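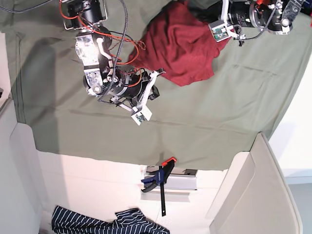 铺开的橄榄绿色布料与一块揉皱的暗红色布料。

搜索 请输入关键词 搜索

折痕的力学：一块布为什么会皱，又为什么有时能恢复

2026年8月22日

纺织品实验室里测量折皱的基本动作，几十年来没有多大变化。从布上裁下一条长方形试样，对折，压上规定重量的砝码，保持规定的时间，然后卸载，让一侧自由翼悬空，读出两翼之间的夹角。这个角叫折皱回复角。完全不回复时为零度，完全回复时为一百八十度。经向和纬向分别测，正面对折和反面对折也分别测，四组数据再按标准合并。

未经整理的平纹棉布，单向回复角通常远低于90度。羊毛织物高得多，涤纶长丝织物也高得多。粘胶和亚麻处在另一端，亚麻衬衫穿上坐一会儿，肘弯和腰后的折痕就很难自行消退。解释这些差别要从三个尺度入手：纤维内部的分子，纱线中纤维之间的接触，以及织物中纱线与纱线的交叉点。三个尺度上的机理彼此叠加，测得的角度只有一个数，所以同一个读数背后可以是完全不同的原因。

一、纤维

弯折一根纤维，外侧受拉，内侧受压，中间有一层长度不变。弯曲半径越小，表层应变越大。纤维直径与弯曲半径之比决定了表层应变的上限，这也是细纤维织物在同样对折条件下材料本身受损较轻的原因。粗纤维对折时表层应变更容易超过屈服点，卸载后留下永久变形。

棉、麻和粘胶的主要成分都是纤维素。纤维素大分子上有大量羟基，相邻链段之间以氢键连接。结晶区排列紧密，水分子难以进入，受力时变形小，恢复也快。无定形区排列松散，链段可以相对滑动。弯折时，原有氢键在应力下断开，链段移动到新位置，又与新的邻居形成氢键。外力撤去后，新氢键把链段固定在变形后的位置上，折痕就此留下。

水使这一过程加快。水分子进入无定形区，与羟基结合，削弱链间作用，链段更易滑移，效果相当于增塑。穿着时折痕多出现在腘窝、肘弯、后腰，这些部位同时具备压力、温度和湿度三个条件。体热和汗汽使纤维软化，压力使其弯折；人站起来以后，布料离开皮肤，纤维随之失湿，新形成的氢键被“锁”在原处。熨烫利用的是同一机理，方向相反：蒸汽先使链段可动，熨斗把布压平，再使其在平整状态下干燥。

羊毛的情形不同。角蛋白大分子呈螺旋构象，受拉时螺旋展开，卸载后趋于复原。链间还有二硫键，属于共价交联，常温下不易断开。因此羊毛在弯折后有较强的复原驱动力，挂一夜，折痕往往大部分消退。羊毛的弱点仍在湿度。回潮率升高时，它的回复角下降明显，在湿热环境里穿着的毛料裤子，膝后折痕会比干燥季节深得多。

涤纶几乎不吸湿，常温常湿下链段运动受限，其玻璃化转变温度高于穿着温度。弯折以弹性变形为主，卸载后大部分恢复。一旦在高于玻璃化转变温度的条件下受压，例如热水洗涤后立即高速脱水，涤纶织物也会留下非常顽固的折痕，普通熨烫温度未必能够去除。洗涤说明中要求先降温再脱水，依据在此。

二、纱线

纤维的回复能力并不能完整地转化为织物的回复能力，中间有摩擦损失。纱线由许多纤维加捻而成，弯折时纤维之间发生相对滑移。滑移需要克服摩擦力；卸载后，纤维要滑回原位，又要再克服一次。当纤维内储存的弹性能不足以克服第二次摩擦时，纱线就停在半途。

在弯矩与曲率的关系图上，这一点表现为滞后环。加载曲线与卸载曲线不重合，两者在零曲率处的差值就是摩擦项的量度。斜率反映抗弯刚度，环的宽度反映内摩擦。抗皱性能好的织物，斜率可以高也可以低，但环宽与斜率之比一般较小。

捻度的影响有一个适中区间。捻度过低，纤维束松散，弯折时纤维容易移位，卸载后缺少约束力把它们带回来。捻度过高，纤维互相压紧，正压力大，摩擦损失随之增加，同时纤维本身已处于较大的预应变状态，可用于弹性变形的余量变小。强捻绉类织物是一个例外：它们表面本来布满不规则起伏，新增的折痕在视觉上不容易分辨，测得的回复角未必高，目测评级却常常不错。

这类差异使研究者对单一指标保持谨慎。回复角测的是一条直线折痕，衣物在洗衣机和身体上承受的却是多方向的随机压缩。因此另有一种外观评级法，将试样扭转压缩或水洗后悬挂，在规定光源下与立体标准样板比对，由几名评级人员分别给出级数。两种方法的相关性在同一类织物中尚可，跨品类比较时会变差。

三、织物

织物组织决定交叉点的密度。平纹每一根经纱与每一根纬纱都交织，交叉点最多，纱线被牢牢限制，弯折时不易移动。斜纹和缎纹浮长较长，纱线有调整位置的余地，局部曲率可以分散到较长一段上，回复角因此普遍高于同原料、同密度的平纹。针织物的线圈结构更进一步，弯折主要由线圈变形承担，纱线本身受到的曲率变化很有限。

密度的影响与此相连。经纬密度过高时，交叉点处正压力大，纱线相互锁住；密度过低时，约束不足，折痕一旦形成，缺少把布面拉回平面的力量。克重本身不是一个好的预测量。厚重织物对折时的弯曲半径较大，表层应变反而不高，加上自重在悬挂时提供的下垂力，折痕容易被拉平。轻薄平布两方面都不占优势。

后整理的张力历史也会留在布里。退浆、煮练、丝光、拉幅，每一道工序都对织物施加张力，未释放的应力以潜在收缩的形式存在，首次水洗时释放，布面出现细密的不规则起皱。这种皱与对折产生的折痕机理不同，测回复角看不出来。

四、Ondelbridge的对照试验

Saadet Şimşekoğlu在Ondelbridge的一间织物物性实验室负责恒温恒湿测试。她的组用两个冬季比较了同一坯布在不同整理条件下的折皱表现，坯布由织造厂Fetari提供，为纯棉二上一下斜纹，总长1,620米，全部出自同一批纱。统一批次的目的在于消除原棉成熟度和细度的差异，这两项对整理剂吸收量的影响足以掩盖工艺变量。

试样共572条，经纬各半。每条裁取时避开布边和匹头，不取有可见折痕的部位，试样之间不共用同一根经纱或纬纱。裁好后在标准大气中平放调湿，由偏干一侧逼近平衡。

“从湿的一侧平衡和从干的一侧平衡，最后的回潮率不一样。”Şimşekoğlu说，“棉有吸湿滞后。如果两批样品走的方向不同，差出来的几度会被误认成整理效果。”

试验的第一个结果与教科书一致：随着交联剂用量增加，干态回复角先快后慢地上升，然后进入平台。第二个结果是强力的下降没有平台。在回复角已不再提高的区间内，撕破强力仍在继续损失。她的组把这一段称为无效区，并建议厂方把工艺点设在平台起点之前。

第三个结果当初没有列入计划。December取出的一批试样，读数系统性偏高，复查后发现调湿室的加湿段夜间停机，室内相对湿度低于设定值。整批数据作废，试样重新调湿后另测，原数据保留在附表中。实验室此后把卸载后的湿度曲线与角度读数一并存档。

读数时刻也做了比较。卸载后角度随时间增长，开始很快，随后变慢，近似于时间对数的线性函数。常规方法规定五分钟时读数，她的组又补读了30分钟的数值。对于未整理布，两次读数之差较大；对于充分交联的布，差值很小，大部分回复在卸载瞬间已经完成。急弹性回复与缓弹性回复的比例因而可以作为交联程度的间接指标，前提是湿度稳定。

五、交联及其代价

棉织物的抗皱整理，核心是在无定形区的相邻纤维素链之间引入共价交联。交联不会像氢键那样在穿着应力下断开重组，链段滑移受到限制，卸载后被拉回原位。

最早大规模使用的是脲醛和三聚氰胺甲醛类树脂，之后被环状脲衍生物取代，其中二羟甲基二羟基乙烯脲及其醚化改性产品使用最广。工艺为浸轧、烘干、焙烘，以镁盐等为催化剂。问题在于甲醛。未反应的羟甲基和水解的交联都会释放游离甲醛，醚化改性可以降低释放量，不能降为零。

无甲醛路线以多元羧酸为主，丁烷四羧酸效果最接近传统树脂，其机理是相邻羧基在高温下脱水生成环状酸酐，再与纤维素羟基酯化，催化剂常用次磷酸钠。该路线的成本较高，次磷酸钠对部分硫化染料和活性染料的色光有影响，深色布需要先做小样。柠檬酸便宜，但交联耐洗性差，焙烘时易使白布泛黄。

无论哪一条路线，强力损失都难以避免，其来源有两部分。一部分是酸性催化剂在高温下使纤维素链水解断裂，属于不可逆损伤。另一部分来自交联本身：链段不能滑移，应力无法在分子间重新分配，局部先断。后一部分在实验室中可以通过水解去除交联而恢复，前一部分不能。区分两者的常规做法是剥除整理剂后重测强力，并与原布比较。

耐磨性的下降往往比拉伸强力更早被使用者察觉。抗皱棉裤的裤脚口和口袋边缘先磨白、起毛，继而断纱。柔软剂可以缓解，聚乙烯乳液和有机硅都能降低纤维间摩擦，撕破强力也因纱线易于滑移聚集而有所回升。有机硅对回复角另有几度贡献，来源即前述摩擦项的减小。

湿交联与潮交联是另一种取舍。纤维在溶胀状态下交联，链间距离较大，所得织物湿态回复角高，干态回复角提高有限，强力保留较好。湿态回复角决定洗后晾干时的平整程度，干态回复角决定穿着中的抗皱程度。床品和衬衫对两者的要求不同，床品洗涤频繁，可以偏重湿态；裤料偏重干态。

六、仓储与包装

折痕也在出厂之后产生。Arnbridge的成衣仓库以往按叠装入箱，箱内底层长期受压，开箱后前襟折线明显。折痕的深度与压力有关，与时间的关系更值得注意，应力松弛使储存在纤维内的弹性能逐渐耗散，时间越长，可用于回复的能量越少。这一现象称为老化，与高分子在玻璃态下的物理老化类似：调湿后放置已久的纤维，自由体积减小，链段运动迟缓，此时弯折的回复反而较好；先弯折后久置，则折痕得以固定。先后次序不同，结果相反。

羊毛的老化效应尤为显著。把毛料在适宜湿度下保温一段时间再冷却，其抗皱性能有可测的提高，但经水洗或汽蒸后消失，这使它难以作为商品整理。

Arnbridge后来将裤料改为吊装，衬衫仍叠装，在折线处垫无酸纸卷以加大弯曲半径。纸卷直径的选择没有精确公式，原则是使纤维表层应变低于屈服应变。布料商Türkmen发运绒类和缎类时一律卷装，卷芯外先包一层平布，卷绕张力控制在能够保持卷形的最低值。卷装避免了折线，但内层仍可能因张力过大出现横向压痕，绒面倒伏后需汽蒸刷起。

家用条件下能够控制的变量有限：脱水转速、滚筒装载量、取出时间和晾挂方式。装载量过大时，织物在筒内没有翻动空间，折叠处反复受压于同一位置。烘干结束后留在筒内的热棉布，其失湿与冷却都在堆叠状态下完成，条件与实验室压折相近，折痕接近最深。略带潮气时取出，抖开挂起，自重足以在剩余水分蒸发期间把大部分浅折痕拉直。

Şimşekoğlu目前的工作转向再生纤维素与棉的混纺布。这类布两种组分的溶胀程度不同，交联剂分配不均，现有的回复角数据离散较大。她的组正在把每条试样的两翼分别标记，以判断离散是来自布面位置还是来自测试本身。

相关文章
· 丝光工艺中的碱浓度与张力控制
· 吸湿滞后：同一湿度下的两个回潮率
· 撕破强力的三种测法及其适用范围
· 绒类织物的卷装与运输
· 外观评级样板的光源角度

联系编辑部 | 投稿须知 | 版权所有 未经许可不得转载 | 返回顶部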